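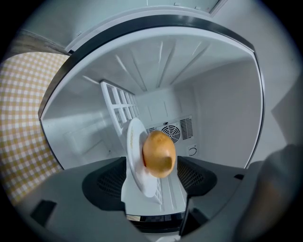 Davlow Mesh Finger Pads, Second Version (pair)

Search parts, manuals, order number...

$20 per pair, adhesive included. In stock.

Okay, if you bought the first version of these pads from me, please read the part about the adhesive before you do anything else. If your pads came in a plain bag with no sticker on it, those are the first version, and I want you to stop using them on anything breakable. I'll send you a new pair for free. Details are further down.

For everyone else, hi! I'm Kurniawati Khoo. I make the pads and a few other small parts for the Davlow hand-held gripper and for the matching arm-mounted version, which uses the same fingers. I started because I wore through my own pads and got tired of cutting up shelf liner with kitchen scissors.

What you get

Two black mesh pads, left and right, already cut to the curve of the inner finger face. Two adhesive sheets plus one spare (I always ruin one, so I figure you might too). Two alcohol wipes. A little card with the pressing times on it, which is the same as what's written on this page.

The pads are 16 mm wide. They fit the rounded fingers only. If you have the older square fingers they'll hang over on both sides and catch on things, so please don't try to make it work. I've seen photos.

What went wrong with the first version

I was sure the old pads were fine. I'd tested them on my bench for weeks with mugs, spoons, jars, a tape measure, whatever was lying around. Pull tests, squeeze tests, the lot. They held great and I was pretty pleased with myself.

Then I started getting emails from people doing kitchen work, and all of them had the same story. Pick up a plate by the rim, carry it to the fridge, reach in, and the plate starts to turn. It doesn't drop right away. It pivots between the two fingers, slowly, and whatever is on the plate goes with it. One customer in Clunville lost a bowl of soup that way, all down the inside of the door and into the drawer underneath. Another one had an arm doing the job with no one standing close by, and the plate landed on the floor in pieces. She was barefoot. She was fine, but that was the email that made me pull the listing that same night.

I assumed the mesh was too smooth. So I spent a good while trying rougher mesh, and it made no difference at all, which drove me up the wall. The mesh wasn't moving on the plate. The pad was moving on the finger! The glue I'd picked goes soft when it gets damp, and the damp was coming from cold dishes. You take a warm, slightly sweaty plate, or a cold one out of the fridge into a warm kitchen, and water collects along the bottom edge of the pad and works its way in behind it. From the front everything looks normal. Push the pad sideways with your thumb, though, and it creeps.

My bench is dry and stays at one temperature, so of course I never saw it. I borrowed a corner of the kitchen at Wivano, put a plate and a 400 gram weight in the gripper, and went in and out of the fridge with it all afternoon. The old pads started creeping after 15 minutes. I felt sick, to be honest with you.

What I changed

The glue, mainly. The new sheets are an acrylic adhesive that's meant for wet rooms, and it goes right to the edge of the pad now. The old sheets stopped short and left a lip, and that lip was where the water got in.

The bottom edge is also sealed with a thin bead. You can see it if you hold the pad up to a lamp. It's a bit ugly. I tried trimming it neater and it leaked again on one pair, so it's staying ugly.

The mesh itself is the same as before.

I ran the Wivano test again with the new pads for a full afternoon and got no creep that I could feel or measure. I'm still running it now and then with pads that have a few months of use on them, and if that changes I'll say so right here at the top of the page.

Fitting them

1. Turn the gripper off. On the arm version, cut power at the wall too. The fingers close when the controller restarts, and they close harder than you'd think.

2. Peel the old pads. A hair dryer helps. Go easy with blades on the finger face.

3. Wipe each finger down with the alcohol wipe and let it dry all the way.

4. Adhesive sheet onto the pad first, then the pad onto the finger, starting at the tip and rolling down toward the base.

5. Press hard for a slow count of 20, and do it again at the bottom edge.

6. Leave it overnight. I know. I used to skip this as well.

7. In the morning do the thumb test: push the pad sideways, both directions, both fingers. If you feel anything move, take it off and use the spare sheet.

Carrying plates

Good pads help, but a plate held by the rim is still a hard thing to carry. The grip is low and the weight is up high, and anything round on top wants to roll. Potatoes, tomatoes and eggs are the worst for it — they shift their weight while you're still reaching, and the plate tips further, and then they shift some more. I'd start with an empty plate. Then something flat, like a slice of bread. Leave the round stuff until you've got a feel for how much tilt you're getting.

Watch your clearance on the way in, too. In a small fridge the fingers take up a lot more room than your hand would, and if the plate bumps a shelf rack on one side, all of that push goes straight into the pads. Quite a few of the slips people wrote to me about began with a bump. If you're running the arm, set your stop so that it halts on contact and stays put. The factory setting on mine was to try again with more force, and with food on a plate you really don't want that.

And please wear shoes.

Free swap for first version pads

Email me a photo of the pads on the fingers and your mailing address. You don't need a receipt and you don't need to mail the old ones back. I have a list of orders but it's missing everyone who bought through Kusuma, the marketplace I used at the start, so if you know somebody who got theirs that way, could you pass this along?

If something broke because of my pads, tell me that too, and what it cost. I've paid for some dishes already and I'd much sooner pay for yours than not hear about it.

Things people ask

Can I use them wet? Damp is fine now. I wouldn't run them under a faucet or leave them soaking.

Dishwasher? Nope.

Do they work in a freezer? I haven't tested that and so I'm not going to tell you yes. Frost is next on my list, probably in November when the shop is quieter.

How long do they last? Mine get fuzzy at the tips after a few months of daily use. Once the mesh snags on a paper towel, change them. Always change both at once, a new pad and a worn one don't grip evenly and you'll be chasing a twist you can't explain.

My pads passed the thumb test but the plate still turns. Check the finger screws at the base. Mine had backed out a little on one side and I blamed the pads for two days.

Do you ship outside the US? Yes, but it's slow, and the postage can cost more than the pads.

Share this page (15 shares)
16 comments

Contact | Shipping | Returns | Copyright Kurniawati Khoo | Back to top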